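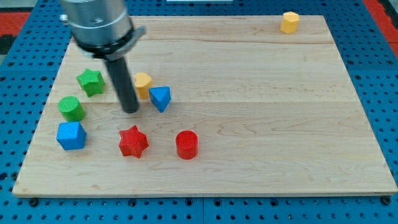
Step 4: Teach it to push one block

By now the Tonanier arm is bolted down, the black rod is fitted, and you have stopped flinching when the brakes release. Time to make it earn its shelf space.

Put a board on the bench and scatter a few shape-sorter blocks on it. Mine came out mostly on the left half, with one yellow hexagon off by itself near the far right corner. Leave the loner where it lands. You'll want it later.

1. Open the Heltow panel and set speed to 20 percent. The quick-start card suggests 30. The quick-start card did not have to crawl under a bench after a green cylinder.

2. Jog the rod down until the tip sits just above the wood. Save this as your travel height.

3. Pick a block with flat sides. The blue cube is a good student. The stars catch on a point and spin, and the cylinders go wherever they please if they tip over.

4. Lower the rod beside the cube, save that point, then jog sideways 123 mm and save again. Press Run.

If the rod squeaks along the board, your push height is too low. Raise it by 2 mm and try again. The manual calls this "surface feedback."

Step 5: Go and get the hexagon

Add a travel move between the group and the far corner, at travel height, or you will plow through everything on the way. Asanka Howlader wrote the stock routine for this, and it's the best thing in the kit. Load it from the samples menu and change only the end point.

Is the kit worth buying at this stage? For pushing things, yes. I'm holding off on the Kidex add-on until its installer stops asking me for a serial port I don't own.

Step 6 covers saving your program, a button they hid under Tools.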